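The snack corner has needed a rethink since January. Things were piling up on the shelf over the kettle, the bags kept sliding down behind the bottles, and twice I bought more Sprite because I couldn't see that we already had some. So I spent an evening on it.

The idea was simple. Drinks go inside a wire mesh basket, turned so the open side faces out, and the chips go on top. I had looked at the Hudec stackable bins first, but they are solid plastic and you can't see what is in them without pulling them out. The mesh one is 37 cm deep by my tape, and you can see through it from any side.

I wanted the Sprite and Coke together and the orange drinks on the other side. Tall things toward the back would be the sensible rule, but I gave up on that quickly. People here reach for the soda first, so the soda gets the easy spot. I also put chips on top because they weigh nothing and they get crushed anywhere else. The mesh is fairly stiff and I'm not worried about it sagging under a couple of bags.

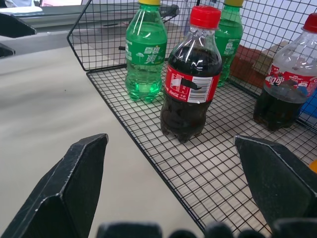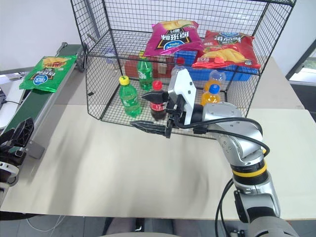 Agustina Painemal wrote to me that she tried the same thing at her place and went back to a plain shelf after a month, as small bottles tip over when their feet land between the wires. Her fix, before she gave up, was a sheet of cardboard cut to fit the floor of the basket. She also thinks chips belong in a drawer, and that anything on top just makes people lift it off and leave it somewhere else.

She may be right about the drawer. I don't have one free at the moment - it is full of batteries and takeout menus. The cardboard I will probably try. I have a Troten box in the hall that is close to the right size.

Still to do: find a place for the 6 cans of iced tea, which are too short to bother with in there, and write a list so I stop buying doubles. The list will go on the fridge.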